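Paper Craft Tips I Wish I'd Written Down Sooner

February 21, 2020

I spent most of January making paper gift bags and little folded envelopes for a craft table, and my notebook is now full of scribbles, so I'm typing them up before I lose it (again!). Most of these work for any cardstock project.

Score before you fold. I use an empty ballpoint pen and a metal ruler. A butter knife works in a pinch, but go easy or you'll slice right through. Fold away from the scored line so the groove ends up on the outside, then run the back of a spoon down it.

Check which way the grain goes. Bend the sheet gently one way and then the other, and the easier bend is with the grain. Put your longest folds along that direction and they won't crack, even on the dark colors.

Glue stick for big flat areas, double-sided tape for handles and tabs. I tried white school glue on a whole batch and the panels rippled like potato chips. If you only have liquid glue, spread it thin with an old gift card and press the piece under a heavy book overnight.

Printing on cardstock: feed it one sheet at a time and pick the "heavy paper" setting if your printer has one. Let the ink sit a good while before you touch it. Mine smeared on the inside of a bag, so I turned that one into tags.

Ribbon ends fray. Cut them at a slant and dab on a tiny bit of clear nail polish. For handles I cut 13 inches per side, knot them on the inside, and put a square of scrap card behind each hole so it doesn't tear.

Save your scraps! I keep mine in a Clemlow accordion folder sorted by color, and the skinny strips make great weaving for bookmarks.

If you need a big flat spot to lay out pieces, a bed is fine for sorting but terrible for cutting. Put a board down first, and keep the glue in the other room (ask my quilt).
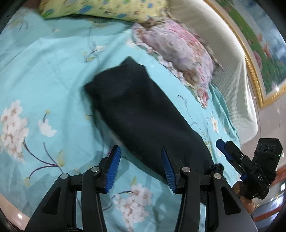

Fingers open over the bed

Last one for now: write the size on the back of every template in pencil. I have three envelope templates that look identical and aren't, and I still grab the wrong one. Next up is window boxes with clear plastic, once I find a tape that holds.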